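Cilero Desk Lamp - User Guide

Section 5: Fitting the clamp and setting up the lamp

Read this section through before you begin. You will need the clamp, the lower arm, the lamp head, the hex key and the power adapter. Keep the packaging until the lamp has been tested.

5.1 Choosing a place

The clamp fits tabletops with a straight edge and a thickness between 12 mm and 60 mm. Do not fit it to glass, to a drop-leaf or to the lip of a drawer. If the edge is rounded, use the Ordale packing strip (sold separately) between the upper jaw and the table.

Leave enough room behind the table for the clamp screw to turn. The back edge is usually best, as the cable then drops straight to the floor and the front stays free for work.

A work mat will protect the surface from scratches and cut down reflected light from a pale tabletop. Keep the mat clear of the clamp jaws. A clamp tightened over a mat will work loose.
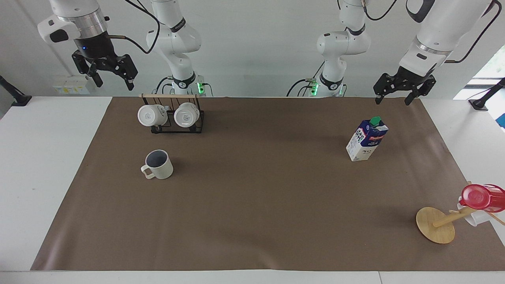 Fig. 5. Brown mat on a white tabletop.

5.2 Fitting the clamp

1. Turn the clamp screw anticlockwise until the jaws are fully open.
2. Slide the clamp on to the table edge until the back plate touches.
3. Tighten the screw by hand. Check that both rubber pads sit flat.
4. Give the screw a further half turn. Do not use pliers or a spanner.
5. Push the clamp from side to side. If it moves, loosen it and start again from step 2.

CAUTION: Over-tightening can mark soft wood and may crack the lower pad. Pads are a spare part and can be ordered from Curkside.

5.3 Fitting the arm and head

1. Lower the arm into the socket until it clicks.
2. Line up the notch on the lamp head with the notch on the end of the arm, then push together.
3. Tighten the small grub screw with the hex key. It should be firm but not forced.
4. Press the cable into the clips along the arm. Leave a loose loop at each joint so that the cable is not pulled when the arm moves.

Note: On lamps supplied before March the grub screw is on the left of the head. The procedure is the same.

5.4 Connecting the power

1. Check that the wall socket is switched off.
2. Push the adapter lead into the port on the back of the clamp.
3. Plug in the adapter and switch on at the wall.
4. Touch the pad on the lamp head once. The lamp comes on at its lowest level, with a colour temperature of 3000 K.

Hold the pad to raise the level. There are 6 levels in all. The lamp goes back to the last level used when it is next switched on, unless it has been unplugged.

CAUTION: Use only the adapter supplied. The Buckley adapter sold with the older floor lamp has the same plug but a different output, and must not be used.

5.5 If the lamp does not come on

- Try the wall socket with another appliance.
- Take the lead out of the clamp port and push it back in fully.
- Check that the head is pushed right on to the arm. A gap at this joint breaks the contact - switch off at the wall before you refit it.

If the lamp still does not work, see Section 12, Returns and repairs.

Guide last revised August 25, 2025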